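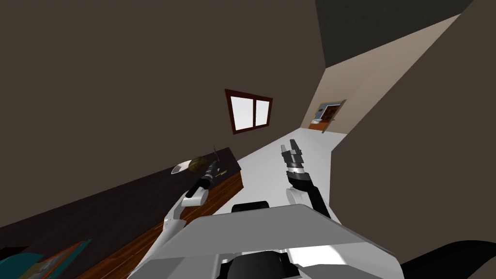
SILTBRIDGE, 20/05/2024

Speaker notes: Announcing the Pruvavari Festival Program
Presented by Idalina Bettencourt on behalf of the programming office

Opening

Good morning, and welcome to the members of the press, our partner venues and the artists who have joined us. Please hold questions until the section on ticketing is finished.

My purpose today is to confirm the program for the coming edition of Pruvavari, to explain the new opening night, and to set out how tickets will be sold. A printed schedule is on each chair. Where the schedule and my remarks differ, the schedule is correct.

(Pause. Confirm that the rear speakers are working.)

The opening night

For the first time, the festival will begin with a single evening concert held apart from the main weekend. It will take place on the river stage and will be headlined by Trirkitari, who last played for us as a support act and return with a full set. They have asked for a longer changeover than usual, and we have agreed to it.

Thirteen acts will appear across the opening night and the weekend. Four of them are heavy rock and metal bands, which is more than in any earlier year. Our audience survey in January drew 483 replies, and the request we read most often was for louder music later in the evening. The office has taken that seriously. The license permits amplified sound until eleven o'clock — the sound checks will therefore begin earlier in the day.

Duarte Falcão will open the river stage with his quartet. Leonor Nogueira will perform on the second night with a string section drawn from the Mottram youth orchestra. Their joint rehearsal is closed to the public.

(If asked about the second headliner: the contract is not yet signed. Do not name the band.)

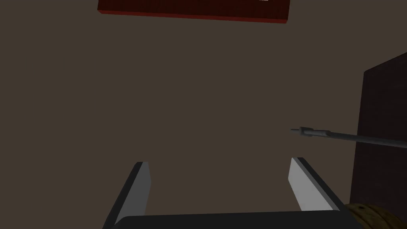 Tickets and entry

Opening night tickets are sold separately from weekend passes. The price is 69 dollars, with no booking fee at the box office. Holders of a weekend pass may buy one opening night ticket each before general sale begins.

We are also setting aside 400 tickets for residents of Siltbridge. These may be collected in person with proof of address. They cannot be transferred, and any that remain one week before the concert will go on general sale.

Children under twelve must be accompanied by an adult and must wear ear protection near the stage. Bags larger than a sheet of letter paper will not be admitted. The full list of restricted items is on the back of the schedule.

Sound and neighbors

The office has received letters about noise from households on the east bank. In response, the main speaker towers will be turned toward the water, and a telephone line will be staffed during every performance. Readings will be taken at two points on the far side of the river and published the following week.

Let me read one letter in part, with the writer's permission.

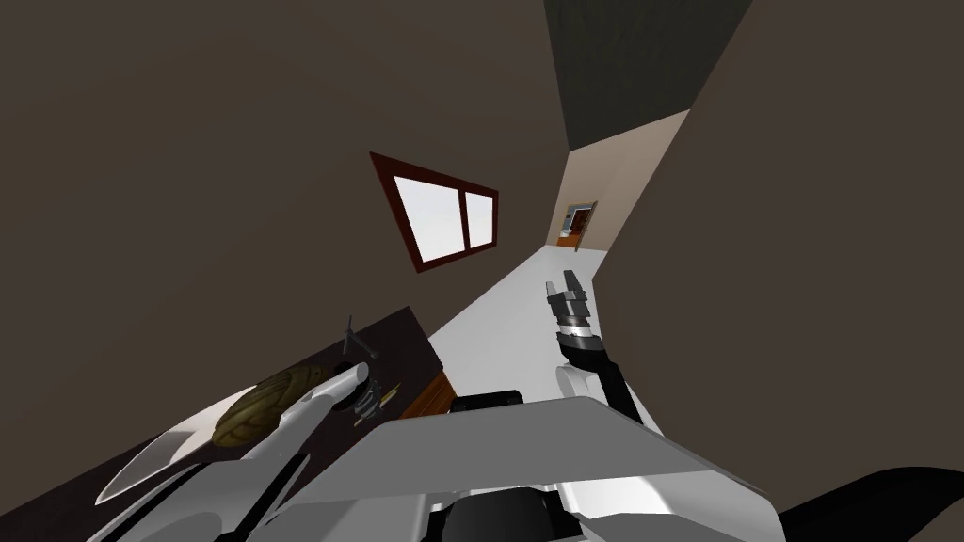

Florêncio Vilela writes that he has no quarrel with the bands themselves, but that "the bass travels farther than the singing, and it is the bass that keeps the house awake." He asks that the low end be reduced after ten o'clock, and that the hour be printed on the posters so that people know what to expect.

Both requests have been accepted. The engineers will lower the bass at ten on all three nights, and the posters are being corrected before they go to the printer.

(Move to questions. Aurora Bettencourt will take those on artist interviews. Requests for photo passes should be left in writing at the front desk by noon.)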